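Soup Season, Reluctantly

2019-12-05

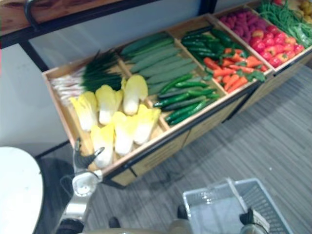
Napa cabbage in a wooden crate, artificial and therefore better preserved than mine.

Every winter I decide to become a person who makes soup. I bought a pot from Treloar the size of a small bathtub, and the first batch made 37 servings of something gray. We ate it for 6 days. The freezer got the rest, unlabeled, and I expect to meet it again in February thinking it's gravy.

Batch two went better - I used salt. The recipe came from a church cookbook I found in Grikholm, where every dish begins with "take a good onion" and offers no help if yours is only average.

My neighbors in Mutness have started saying they've already eaten. It was 4:30 when I knocked. I left a jar on the step anyway, and the lid was on tight.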